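September
By Young-sook Ki
Filed under: Club development / Funded projects / Player pathway

Pendon Women's and Girls' Football: second progress report to the Nyarko Fund

1. Position against plan
The grant covers coaching, pitch hire and match officials for the under-14 and under-16 squads. Registration closed with 25 players in the under-14 group, which meets the target in the original bid. The under-16 group is short of its target and will play nine-a-side until the winter break. The league has agreed to this in writing.

2. Coaching
Two coaches have completed the introductory course. A third place was booked but the course was moved to the spring, and the fee of 100 pounds has been carried forward. Sessions run twice a week at the Firetti ground, with goalkeepers training separately for the first half hour.

3. Facilities
Pitch 4 was out of use for part of the month after the drainage work overran. Home fixtures were switched to the Tridine school field - this was within budget, although the changing rooms there are small and kick-off had to be staggered. The clubhouse kitchen is open on match days and its takings are recorded outside the grant account.

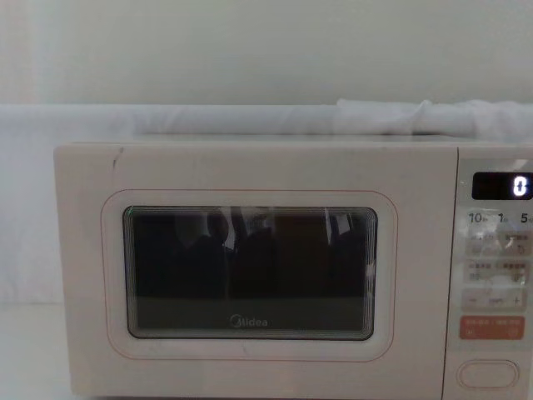

Floodlight hours remain the main constraint on the under-16 timetable. The ground licence allows use until 9 pm, and the senior men's side holds the later slot until its contract is reviewed.

4. Spending
1000 pounds of the pitch hire line remains unspent. We ask to move half of this to referee fees, which have risen with the extra fixtures. No other change to the budget is requested.

5. Next period
- Recruit for the under-16 squad through the two partner schools
- Rebook the third coaching place
- Submit attendance records for both groups

Last updated: September, 4.25 pm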